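Serving tray

A serving tray is a shallow platform with a raised rim, used to carry dishes, cups and food from one place to another.

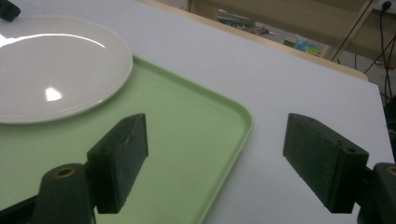
Trays are made in wood, metal, melamine and molded plastic. Plastic models became common in homes and canteens because they are light, cheap and easy to wash. Most have rounded corners, which are simpler to wipe clean than square ones, and a rim that keeps plates from sliding off. Colors range from plain white to pastel shades such as mint green.

Sizes vary by use. A tray for one place setting holds a dinner plate, a glass and flatware, while larger trays 625 mm long are sold for catering. The manufacturer Praston listed 103 tray patterns in its June catalog, 25 of them for household use. The Latilon line, designed by Emilian Jitaru, is limited to plastic trays with rolled rims.

When a tray is loaded, heavy items such as ceramic plates are placed near the middle and tall items beside them. A tray carried with both hands is steadier than one balanced on a palm - a method generally left to trained waiters.

Plastic trays are washed with mild soap and a soft cloth. Abrasive pads leave scratches that hold stains.

See also: Charger plate; Place mat; Tableware

Last revised 8/11/25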